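Startseite > Leuchten > Bildschirmräume > Serie Durkanness > Akande 74

Akande 74 - indirekte Wandleuchte für Räume mit Bildschirmen

Lesezeit: 5 Min.
3 Kommentare

Die Akande 74 ist eine flache Leuchte, die hinter oder über einem Bildschirm an der Wand montiert wird. Sie gibt ihr Licht nur nach oben und zur Wand ab und nicht in den Raum hinein. Wer vor dem Bildschirm sitzt, sieht die Lichtquelle selbst nicht, er sieht eine ruhige, gleichmäßig helle Fläche hinter dem Gerät. Die Leuchte gehört zur Serie Durkanness und wird von uns bei Ivham entwickelt und montiert.

Viele Kunden schreiben uns mit derselben Frage: Warum werden meine Augen am Bildschirm müde, obwohl der Bildschirm gut ist? Sehr oft liegt die Antwort in der Umgebung. In einem ganz dunklen Raum muss sich das Auge ständig zwischen einem hellen Rechteck und einer schwarzen Wand umstellen. In einem sehr hellen Raum hat man dagegen Spiegelungen auf dem Glas, und die dunklen Töne werden grau. Ein schwaches, ruhiges Licht hinter dem Bildschirm ist ein guter Mittelweg.

Für welche Räume ist die Leuchte gedacht?

Wir haben die Akande 74 zuerst für Schnittplätze und kleine Vorführräume gebaut. Später kamen Bestellungen aus Seminarräumen, aus Bibliotheken mit Filmplätzen und aus der medizinischen Ausbildung dazu. Die Anforderungen sind dort ähnlicher, als wir am Anfang gedacht haben. Man schaut lange auf dasselbe Material, man hält es an, man geht einige Sekunden zurück, und oft sitzen mehrere Personen in verschiedenem Abstand zum Schirm.

Besonders schwierig ist Material, in dem fast alles in einer einzigen Farbfamilie liegt und der Rand sehr dunkel ist. Aufnahmen aus der Chirurgie gehören dazu, auch Unterwasserfilme oder alte Filmkopien, die einen Farbstich bekommen haben. Die feinen Unterschiede zwischen zwei Rottönen oder zwei Blautönen gehen leicht verloren, wenn neben dem Schirm eine gelbe Schreibtischlampe steht.

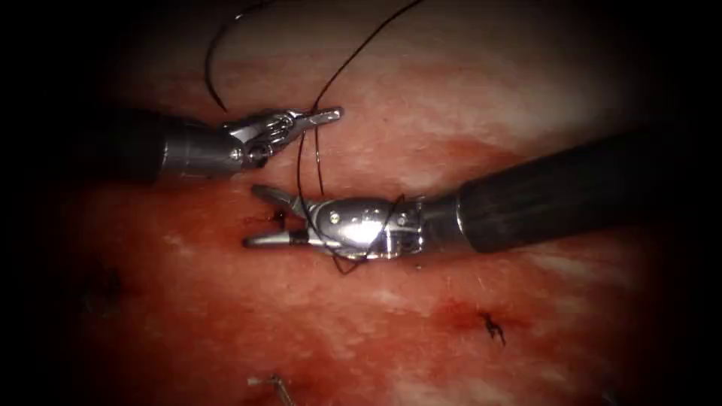
Deshalb hat die Akande 74 zwei feste Lichtfarben und keine bunten Effekte. Mit 3000 Kelvin ist das Licht warm und angenehm für den Abend, für Gespräche und für das Aufräumen nach der Vorführung. Mit 4000 Kelvin ist es neutral und eignet sich besser, wenn Farben beurteilt werden sollen. Umgeschaltet wird mit einem kleinen Schiebeschalter an der Unterseite. Wir haben absichtlich einen Schalter mit fühlbarer Stufe genommen, denn man bedient ihn im Halbdunkel, ohne hinzusehen.

Für die streng normierte Farbprüfung, zum Beispiel in der Druckvorstufe, ist die Leuchte nicht vorgesehen. Dafür gibt es spezielle Normlichtkabinen. Auch ersetzt sie nicht die Raumbeleuchtung: Zum Schreiben auf Papier braucht man zusätzlich eine Tischleuchte, am besten eine mit engem Lichtkegel.

Gehäuse und Oberfläche

Das Gehäuse besteht aus gezogenem Aluminium und ist 74 cm lang. Es ist matt pulverbeschichtet, wahlweise in Lichtgrau oder in Schwarz. Für helle Wände empfehlen wir Lichtgrau, weil die Leuchte dann auch am Tag kaum auffällt. Die Abdeckung über den Leuchtdioden ist aus opalem Kunststoff, der das Licht so verteilt, dass an der Wand keine einzelnen Punkte zu sehen sind.

Ein Wort zur Wandfarbe. Die Leuchte arbeitet mit der Wand zusammen, und darum bestimmt die Wand das Ergebnis mit. Ein mattes, neutrales Grau ist ideal. Weiß ist auch gut, dann sollte man aber stärker dimmen. Bei einer farbigen Wand bekommt das Licht im Raum diese Farbe, und bei glänzendem Lack sieht man einen Streifen. Wenn Sie nicht streichen dürfen, hilft auch eine matte graue Platte, die etwas breiter ist als der Bildschirm.

Dimmen

Gedimmt wird mit einem Drehknopf im Kabel. Der Bereich beginnt sehr niedrig, viel niedriger als bei gewöhnlichen Möbelleuchten. Unsere Erfahrung ist, dass fast alle Benutzer am ersten Tag zu hell einstellen und nach einer Woche auf einen Wert zurückgehen, den sie vorher zu dunkel gefunden haben. Eine gute Methode: Stellen Sie zuerst den Bildschirm so ein, wie Sie ihn brauchen. Zeigen Sie dann ein mittelgraues Bild und drehen Sie die Leuchte langsam auf, bis die Wand gerade noch dunkler wirkt als der Schirm.

Der Dimmer arbeitet mit Gleichstrom und nicht mit Pulsen. Das Licht flimmert daher auch auf der niedrigsten Stufe nicht, und man kann den Raum ohne Streifen filmen, wenn zum Beispiel ein Seminar aufgezeichnet wird.

Montage

Zum Lieferumfang gehören zwei Wandhalter, Schrauben und Dübel für Mauerwerk. Für Gipskarton brauchen Sie andere Dübel, die wir nicht beilegen. Die Halter werden zuerst angeschraubt, danach wird die Leuchte von oben eingehängt und mit einer Vierteldrehung gesichert. Zwischen der Oberkante des Bildschirms und der Leuchte soll eine Handbreit frei bleiben. Bei einer Montage direkt hinter dem Gerät achten Sie bitte darauf, dass die Lüftungsschlitze des Bildschirms nicht verdeckt werden.

Das Anschlusskabel ist 3 m lang und führt nach links aus dem Gehäuse. Wer es rechts braucht, kann die Leuchte nicht einfach umdrehen - das Licht würde dann nach unten fallen. Wählen Sie in diesem Fall bei der Bestellung die Variante »Kabel rechts«. Sie kostet gleich viel, hat aber eine etwas längere Lieferzeit.

Für sehr breite Schirme können zwei Leuchten nebeneinander montiert werden. Mit dem Verbindungsstück Clolotau werden sie dann von einem einzigen Drehknopf gesteuert. Mehr als zwei Leuchten soll man nicht verbinden, das Netzteil ist dafür nicht ausgelegt.

Pflege und Reparatur

Staub auf der Abdeckung sieht man an der Wand als leichten Schatten. Wischen Sie deshalb ab und zu mit einem weichen, etwas feuchten Tuch darüber, bei ausgeschalteter Leuchte. Alkohol und Scheuermittel machen den Kunststoff trüb. In Räumen, in denen Flächen regelmäßig desinfiziert werden müssen, fragen Sie uns bitte vorher nach der Variante mit Glasabdeckung.

Die Lichtleiste, das Netzteil und der Dimmer lassen sich einzeln tauschen. Man braucht dazu nur einen Kreuzschraubendreher. Der Plan liegt gedruckt in der Schachtel und kann auch bei uns nachbestellt werden.

Technische Angaben

Länge: 74 cm
Lichtfarbe: 3000 K oder 4000 K, umschaltbar
Kabel: 3 m, textilummantelt, mit Drehdimmer
Gehäuse: Aluminium, Lichtgrau oder Schwarz
Montage: Wand, waagerecht
Verwendung: nur in trockenen Innenräumen
Zubehör: Verbindungsstück Clolotau (nicht im Lieferumfang)

Lieferung

Lichtgrau haben wir normalerweise am Lager. Die schwarze Ausführung fertigen wir in kleinen Serien, die nächste ist im Juni fertig. Wenn Sie mehrere Räume ausstatten möchten, schicken wir Ihnen gern zuerst ein Muster, das Sie bei Ihrer Wand und mit Ihrem Bildschirm ausprobieren können. Schreiben Sie uns dazu bitte die Breite des Schirms, die Wandfarbe und den Abstand zur ersten Sitzreihe.

74-mal geteilt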